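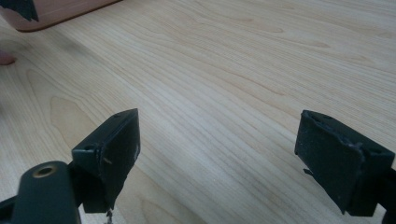 February 14, 2024

Went to the Ustgate hall tonight to see Lata, the horse woman, on the last leg of her winter tour. Réka bought the tickets in January and told me they were my Valentine's present, then told me what I owed her for mine.

The hall holds 1,000 and I'd say it was two thirds full, mostly women in good boots. No horse. I don't know why I expected a horse. There was a large screen, a stool, and a man from Wallberg who welcomed us on behalf of the feed business for so long that Dezső went out for a beer and came back before he'd finished.

Lata herself was good, I'll give her that. She has a way of standing still that makes you want to stand still too, and she showed film of a gray mare who wouldn't load and then, 30 minutes of talk later, film of the same mare loading. What came between I'm less clear on. Breathing, mostly. You breathe out at the horse. Etelka wrote it down and underlined it.

Questions went badly. Anikó got hold of the microphone and asked about her pony, who bites, and it became plain that she wanted the pony excused and her husband blamed. Lata asked what the pony was fed. Anikó said "Oh, this and that," and the man from Wallberg sat up very straight.

The book was 88 at the door and 99 with the signature, so I now own an unsigned book. Réka paid for hers signed and it says "To Rita."

Snow on the way home, and Dezső driving as if we were late for something. Got in after eleven. The dog had been on the couch, which is not allowed, and was still on it. I stood in the doorway and breathed out at him for a good long while. He sighed back and put his head down again.

Must ring Ainhoa about borrowing the trailer.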